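Sorting the wire drawer, round table at Lindside

All the short cable bundles from the Fusmont boxes, sorted before June. Connectors good or bad, keep or toss. Brown and orange ones first
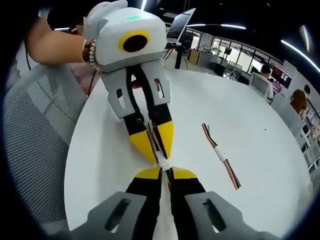
Rocío Saavedra wants the black strands checked too, she lost 4 of hers last time to bad crimps.

Fine, black too. Table stays clear otherwise, small parts roll off and thats it, gone.

White bits next. Anything without a wire on it goes

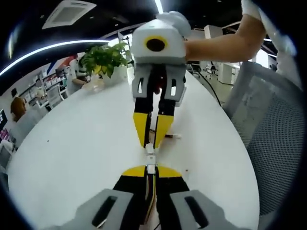 in the Sirkemari tin, lid on. 30 bags labeled so far, more tommorow morning.

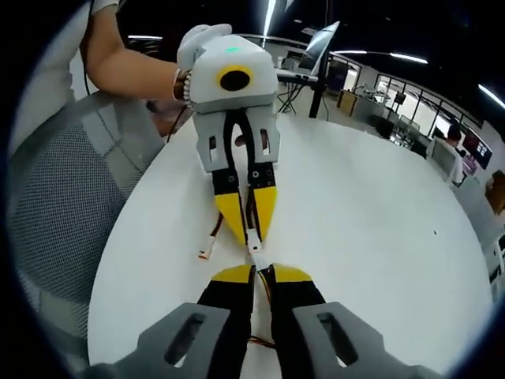

Round table, laptop desk behind.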